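Veltlow guest cottage, October walk-through
Filled in by Jolene

Smoke alarms – OK. Both chirped when I pressed test, and so did the dog.
Extinguisher – OK, needle in the green, tag good to 2034.
Back steps – FAIL. Second tread wobbles like crazy! Ubaldo has the long screws, I'll bug him.
Outlets – OK, except the one by the kettle (loose cover, tightened it myself). 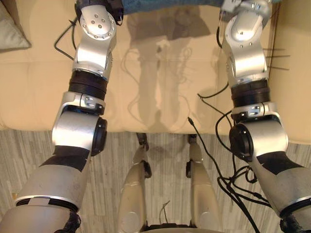 Window latches – 6 checked, 2 stiff. A little oil should do it.
Water heater – not done, Carmela has the closet key.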